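Support > Access control > Door controllers > Set-up guide > Section 4

Overview Wiring Enrolment Schedules Faults Contact

4. Enrolling cards and setting door schedules

Read this section before you hand out a single card. The Mavel door controller will let you set things up in almost any order, and the quick-start sheet in the box makes a selling point of it. We would treat that claim with some caution. Most of the sites we get called back to enrolled their cards first and thought about schedules later.

You need the controller powered and wired as in Section 3, the installer code, and one blank card that will never be issued to staff.

4.1 Enrol the master card

1. Hold the menu key for 6 seconds until the display shows SET.
2. Enter the installer code and press the tick key.
3. Choose Cards, then Master.
4. Present the blank card to the reader and leave it there until you hear two tones.
5. Write MASTER on the card and lock it away off the premises.

Note: One tone means the card was read but not saved. The display says DONE either way. Go by the tones.

4.2 Enrol staff cards

1. Present the master card once.
2. Present each staff card in turn. The controller drops out of enrolment after 40 seconds with no card, and it gives no warning when it does.
3. Present the master card again to finish.
4. Test every card at the door it is meant to open.

The brochure gives a capacity of 3,000 cards. That figure assumes no schedules and no event log, and we have yet to meet a business that wants neither. With both turned on, plan for 570 and keep your own list of who holds what. 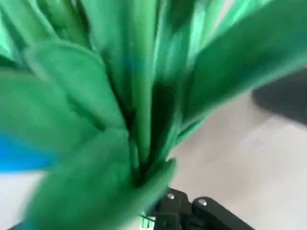 Dunstan Filleck

4.3 Set a daytime schedule

1. Choose Schedules, then New.
2. Enter the unlock time and the lock time. The clock is 24-hour, so 5:30 in the afternoon is 17:30.
3. Select the doors. Leave stockroom and rear doors out unless you have a very good reason.
4. Turn on First Card In. The front door then stays locked until a staff card has been presented, even if the unlock time has passed.
5. Save, and wait for two tones.

Caution: First Card In is off by default. Without it, the front door unlocks on time on a public holiday with the building empty.

Caution: A schedule does not override a fire release. Never wire or program a door so that people inside need a card to get out.

4.4 "Smart" learning mode

The controller can watch card use and suggest its own schedule. It needs a steady pattern to work from, and few shops or workshops have one. A late delivery on a Wednesday is enough to make it propose leaving the loading door unlocked all evening. If you do try it, set it to Suggest Only - the Apply setting changes your doors without asking.

4.5 Connecting to a Homness alarm panel

1. Finish 4.1 to 4.3 first.
2. Link the panel output to terminal pair B.
3. Choose Inputs, then Alarm, then Block Entry.
4. Arm the panel and present a staff card. The door should stay locked.

If the door opens, check the link at both ends before you blame the programming. The menu will report the panel as connected with nothing on the terminals at all, so don't rely on it. Repeat step 4 after any power cut.

Shares 6 | Comments 0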